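3.2. La caja, la mesa y el orden por colores

Conviene detenerse un poco en los materiales, aunque a más de un lector le parezcan demasiado modestos para un apartado propio. Trabajamos con piezas de oficina y de costurero, de esas que acaban en el fondo de un cajón, y sobre una mesa de madera clara cuya veta, como ya señaló Halyna Skoryk en nuestras primeras reuniones, engaña bastante a la vista cuando se busca algo tan menudo como una chincheta. 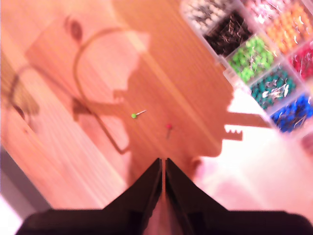
De las 1.787 piezas que se guardaron a lo largo de 15 sesiones, 1.718 terminaron en el compartimento de su color. Las restantes se revisaron a mano, con paciencia y bastante café, y casi todas correspondían a tonos vecinos – el verde oscuro y el azul, sobre todo.
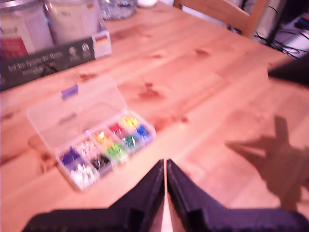 La elección del organizador nos llevó más tiempo del previsto. Chunhua Xia defendía desde mayo los modelos de pocas divisiones, más cómodos para los dedos, mientras que Hnat Shevchuk prefería los de muchas. Nos quedamos con uno transparente de diez compartimentos, en dos filas de cinco, cuya tapa abatible puede descansar abierta sobre la propia mesa. El naranja, el rojo y el amarillo quedan así seguidos en la misma fila, una vecindad que al principio nos preocupaba y que luego apenas dio problemas.

Tampoco quisimos imponer un orden de colores pensado de antemano. En el protocolo Lysenko, que seguimos con alguna libertad, cada color conserva su sitio durante toda la sesión, y eso basta para que la costumbre vaya haciendo su parte. 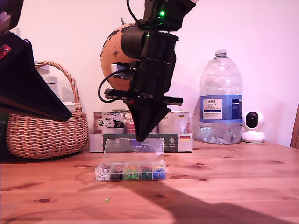 La luz merece también unas líneas. El plástico brilla con facilidad, y un reflejo mal colocado puede confundir un blanco con un rosa pálido; Şükran Dönmez propuso anotar estas dudas aparte, y así lo hicimos. 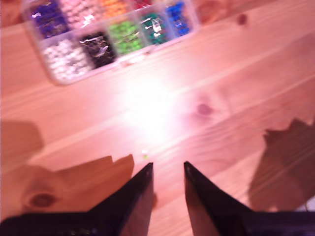
Figura 4. Organizador transparente con piezas pequeñas separadas por colores; reflejos sobre el plástico y la madera.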